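## Wrist camera only vs. wrist + overhead for cloth folding

**hemline_k** wrote:

We finished the comparison I mentioned in March, so I'm posting the short version before the full report goes up.

Setup: one policy trained on 700 folding demos from the Jedcombe bench, knit garments only. We trained it twice with the same settings. Version A gets the wrist camera and the overhead camera. Version B gets the wrist camera alone. Each version then ran the same set of garments from the same starting layouts.

I expected B to lose badly. It lost on the first fold, where it often went for the wrong corner. On the last fold it did better than A, with 7 misses against 14. A miss means the fingers closed and came up without the layer they were supposed to have.

The last fold is where most of the argument has been, so I'd like people to look at what the wrist camera gets at that stage.
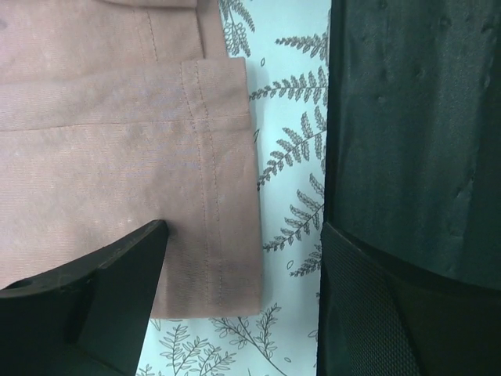 *Photo: Sioned Pritchard / Parri cloth manipulation project*

My guess is that the policy is using the stitching. There is a double row running lengthwise near the right edge of the front layer, with a wide hem band outside it. Overhead, at the resolution we feed the network, those lines are gone. I think A learned to lean on the overhead outline of the garment, and the outline says very little about which layer is on top.

---

**tobler** wrote:

Nice result, but I don't buy the stitching part yet. The hem gives you a straight edge and a squared corner with a shadow next to it. That's plenty for a network. You'd see the same thing on a plain towel.

Did you try any garments without visible stitching?

---

**hemline_k** wrote:

Three of them. B was worse on those, but three garments is not a test.

---

**quillwork** wrote:

I work on the Trusbridge setup, and we saw something close to this with a different gripper. Two questions:

1. Was the surface under the garment the same in training and testing?
2. Did you mask the fingers?

I ask about the first because that leaf print is busy. There are fern fronds right up against the garment's edge. A patterned background gives a wrist camera something to judge its position by. If every demo used the same printed surface, B may have learned the print.

---

**hemline_k** wrote:

1. Mixed in training, and the printed one was in the mix. Testing was also mixed, but I didn't split the results by surface. I should have.
2. No masking. The fingers are in view for both versions.

---

**tobler** wrote:

Then the surface is the first thing to rule out. I'd drop the stitching claim from the report until you have.

---

**s_pritchard** wrote:

I disagree with dropping it. Stating it as a guess is fine, and it's labeled as one. What I'd cut is the line in the draft saying the overhead camera "adds nothing" after the first fold. We can't say that. A might just need more demos, having more input to sort out.

---

**quillwork** wrote:

Agreed on that line. The Ginduvton people had two-camera policies that trailed for a long time and then caught up with more data. Almost 23 hours of extra training did nothing for them -- more demos did.

---

**hemline_k** wrote:

OK. The line is out and the guess stays in, marked as a guess. I'll rerun B on a plain surface and on the printed one, same garments, same layouts, and post both sets of misses in this thread. If someone has knit pieces with no visible stitching that they can lend, please message me.

---

**tobler** wrote:

I have a few. Sending you a list.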